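Subject: Re: [gripper-users] Left jaw not closing fully, bed station
From: Touran Fallahi
Date: April 14, 2023
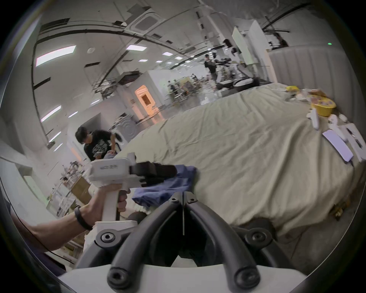

Bed station, left gripper holding the blue cloth.

Hello all,

Replying below the quote so the thread stays readable. Short version: it was the finger screws, then a setting I had changed myself, and there is one safety point at the end that everyone with a pair of these should read.

On Tuesday the Gardale group wrote:

> We have two pairs of the hand-held grippers and the left one of
> the second pair has started dropping cloth. It closes, the log
> says it is closed, but thin fabric slides out as soon as you lift.
> Thick towels are fine. We have swapped the cable and run the
> calibration again and it makes no difference. The right-hand one
> has never done it. Has anyone else had this, and is it the
> fingers or the encoder? We would sooner not open the body if we
> can help it, as the last one we opened never went back together
> properly.

Yes, we had the same thing at Skurnow, and it took us far too long to find. You don't need to open the body.

Our failures began after a long run of cloth work on the bed. The log reported a full close each time, so we believed the log and blamed the operators. I then asked for the cloth to be pinched at one corner and held still for eight seconds, over and over, with nothing else going on. Out of 60 holds with the left unit, 8 ended with the cloth on the sheet. The right unit dropped none, same cloth, same operator.

The cause was play at the finger joints. The screws under the round black caps had backed out a little, not enough to see and hardly enough to feel. The encoder reads the drive side, so it gives you a closed value while the tips are still slightly apart. A towel fills that space and a thin cloth doesn't. Calibrating makes it worse to diagnose, as it simply takes the loose position as the new zero.

What we did:

Power off and unplug.
Lift the caps with a plastic pick. A metal one marks them.
Tighten each screw by hand until it stops, then back it off just enough for the finger to swing freely.
Put a strip of paper between the tips, close, and pull. It should tear before it slides.
Calibrate last, after all of that.

We now do the paper test after every 300 cycles and write it on the sheet by the charging shelf. No thread lock so far. Kermani says they use a weak one on theirs and have had no trouble, but I'd want to know what it does to the plastic before I copied them.

Now the safety point. While I was still chasing the wrong fault I raised the grip force limit on the left unit, to see whether more squeeze would hold the cloth. It did, mostly, and I forgot to put it back. Two days later one of our operators caught the side of a finger between the jaws when moving a fold out of the way with the other hand. A bruise and a broken nail, nothing worse, but the release was slow as well, and it should not have happened. The raised limit had survived a power cycle. I had assumed it would reset to the default, and on our firmware it does not.

So please check yours. If anyone has been changing the limit to get round dropped cloth, read the stored value back from the unit itself – the one shown in the Fetilia control panel is only the last value that computer sent. Ours showed the default the whole time because we had changed it from a different machine.

We have since put the limit behind a password and added a line to the start-up check that prints the stored figure for both hands. If they differ, the session won't start. I can post the script if it's any use, though it is written for our folder layout and will need changing.

One thing I still can't explain is why it is always the left one. Ours is left, Gardale's is left, and I have a note from last August of another left one that was sent back before I thought to look at the screws. Our operators mostly pinch with the left and smooth with the right, so it may be nothing more than wear. If anybody has seen it on a right-hand unit, please write to the list and say what work it was doing.

Regards,
Touran Fallahi
Skurnow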